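Foire aux questions : collecte des démonstrations, projet Temari
Mis à jour le 28 décembre 2023

Cette page s'adresse aux opérateurs qui enregistrent des démonstrations pour Temari et aux équipes qui réutilisent les données.

Qu'appelle-t-on un épisode ?
Un épisode correspond à une tâche menée du début à la fin par un opérateur, avec le flux vidéo du poignet et les positions des articulations. Une tentative interrompue compte aussi comme épisode, à condition d'être étiquetée « échec ».

Combien d'épisodes contient le jeu actuel ?
652, dont 83 échecs conservés. L'objectif par tâche est de 200 épisodes. Les tâches de cuisine sont les plus avancées, celles de rangement ont commencé en octobre.

Pourquoi garder les échecs ?
Ils servent à entraîner le module qui décide s'il faut recommencer un geste. Ne les supprimez pas de votre poste, même s'ils vous semblent inutiles.

Que doit-on voir dans la vue du poignet ?
La pince, toujours. Le reste dépend de la position du bras. Près d'un plan de travail, il est normal que le mur occupe toute la moitié haute et que le doigt vertical arrive presque au niveau du chant à motif marbré. Ces vues sont valables et restent dans le jeu.

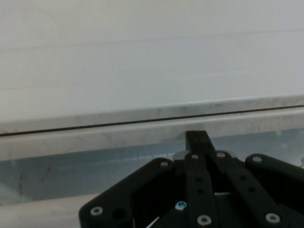 Faut-il recadrer ou corriger les couleurs ?
Non. Envoyez les fichiers bruts. Le recadrage se fait au chargement, avec les mêmes réglages pour tous les sites.

Peut-on changer de cuisine entre deux épisodes ?
Oui, et c'est souhaitable. Indiquez le nouveau lieu dans la fiche de session avant de reprendre. Une fiche par lieu, pas une par jour.

À quel moment démarrer l'enregistrement ?
Attendez 3 secondes bras immobile, puis commencez le geste. Même attente à la fin. Les épisodes sans pause initiale sont refusés par le script de contrôle.

Qui valide les épisodes ?
Le site de Trisier fait la première relecture, Pawlak la seconde. En cas de désaccord, l'étiquette de la seconde relecture est retenue et la première reste consultable dans l'historique.

Où déposer les fichiers ?
Sur le serveur Udatow, dans le dossier de votre site. Le dépôt par messagerie n'est plus accepté. Si le transfert est coupé, relancez-le sans renommer les fichiers, il reprendra au même endroit.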